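## 3. Course Project and Simulation Setup

The project ran as the second half of an undergraduate robotics course at Sindedport. Students worked in six teams, and each team was asked to write a controller that could find a small object on a flat surface, move a simulated arm over it, close the gripper and lift. No team had access to a physical arm during the course. All of the work was done in Semwal, the simulator used by the department for teaching, with a task package called Closach that was written for this course by the second author.

### 3.1 Task package

Closach loads one arm with a parallel-jaw gripper, one plain surface and one object. The surface has no markings or texture. We left it plain on purpose, as earlier versions of the course used a printed grid and several teams wrote code that read the grid and ignored the object. The object's position is drawn at random at the start of each episode from a region the arm can reach from above. Its color and shape stay fixed within an assignment and change between assignments.

At every step the controller receives the joint angles, the gripper opening and a rendered view from a fixed viewpoint. It returns a target pose for the gripper and an open or close command. An episode ends when the object has been lifted past a set height, or when the step limit is reached. The true position of the object is written to the log but is hidden from the controller.

### 3.2 Team work and grading

Each team kept its own repository and submitted through Buria, the course server. Submissions ran overnight against a shared set of starting positions, and the teams got back a log and a set of rendered views. They could submit as often as they liked until the deadline in November. Over the whole project the server ran over 3,000 episodes.

Grading had two parts. The first was the controller itself, tested on 46 starting positions that the students had not seen. The second was a short written report in which each team had to pick a failed episode and explain it using the log. Vsevolod Vasylenko graded the reports and Gaspard Bailly checked the controller runs. Neither of them knew which team had written which submission until the marks were entered.

### 3.3 Alignment before descent

Most teams split the motion into an approach phase and a descent phase. In the approach phase the gripper moves to a point over the estimated object position and stays open. In the descent phase it moves straight down. The check between the two phases was left to the students, and it is the part of the code where the submissions differed most. Figure 1 gives a view with the gripper open over the object and a band of bare surface still between them.

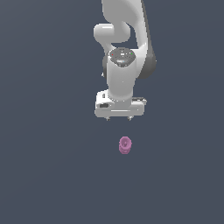

**Figure 1.** Simulated arm with its parallel-jaw gripper above the small pink object. The right fingertip is over the right edge of the object's rim.

From a single rendered view it is hard to judge whether the object is centered between the fingers, and students often disagreed on this when they went over their renders together. We asked them to compare the view with the logged positions before changing any code. Some teams did this from the first week — others only started when they had to write the report. The alignment checks used by each team are listed in the appendix, with the tolerance each one settled on.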